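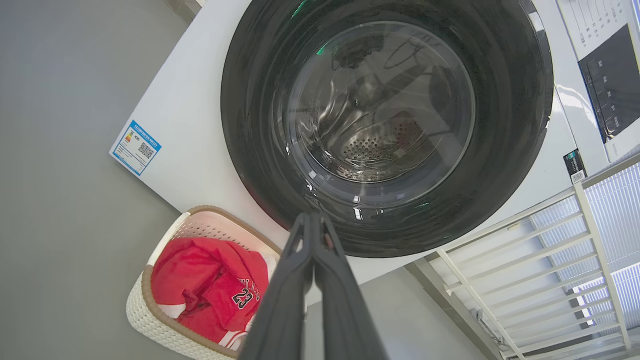

A garra fechada diante da porta da máquina, com a camisola 23 no cesto.

8 de julho de 2024

Hoje fiquei com a célula da lavandaria desde manhã. O Craig Menzies deixou-me um bilhete em inglês, muito curto, onde pedia para verificar os dedos da garra e refazer o zero do pulso. Li-o duas vezes para ter a certeza de que tinha compreendido bem a palavra "backlash". Em português vou escrever "folga", que me parece a palavra correta.

Comecei pelo contador. O braço tinha 2000 ciclos de abertura e fecho depois da última afinação, e é este o limite que a Fetano indica na nossa folha de manutenção. Desliguei a alimentação, esperei que o braço ficasse apoiado no suporte e limpei os dois dedos com um pano e álcool. Um dos parafusos rodou quase sem força, e isso explica talvez o pequeno ruído que eu ouvia na semana passada. Pus uma gota de fixador e apertei outra vez. Não apertei muito, pois o Craig já me avisou que a rosca sofre.

Depois fiz o zero com os dedos bem juntos. O programa deu 41 na primeira leitura, e devia dar um valor muito mais baixo. Repeti com calma. À terceira vez ficou bem e guardei os valores na pasta de Plulstead, com o nome antigo, para não confundir quem vem depois.

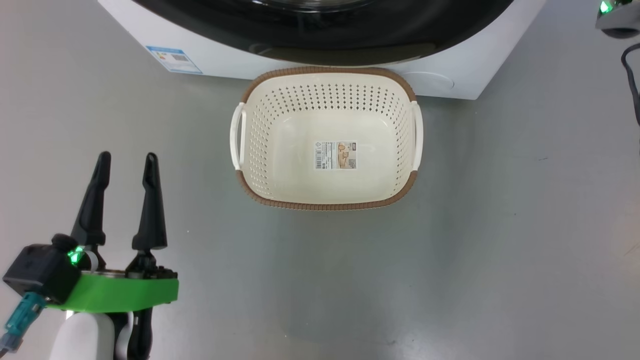
A parte mais difícil para mim continua a ser o cabo do pulso. Ele precisa de uma curva larga: se fica curto, puxa a ficha quando o braço roda, e se fica comprido, prende-se nas coisas. Soltei a abraçadeira, dei mais alguma distância e movi o braço devagar, só com o comando manual. Para comparar as alturas uso sempre o mesmo cesto, o de rebordo castanho, que ainda tem o autocolante no fundo. Ponho-o vazio junto à máquina de lavar e desço a garra aberta ao lado dele. Os furos da parede são miúdos e as pontas não devem entrar neles, por isso o programa procura o rebordo.

À tarde telefonou alguém da MacKinnon sobre os dedos de reserva. Falam depressa e eu pedi para enviarem por escrito. Só chegam em setembro. Até lá temos de viver com este par, e vou passar a verificar os parafusos a cada 400 ciclos.

Amanhã: pedir ao Craig a chave pequena, que ficou em Brovidgate, e imprimir a folha nova. Também quero procurar como se diz "abraçadeira" em inglês antes de lhe escrever.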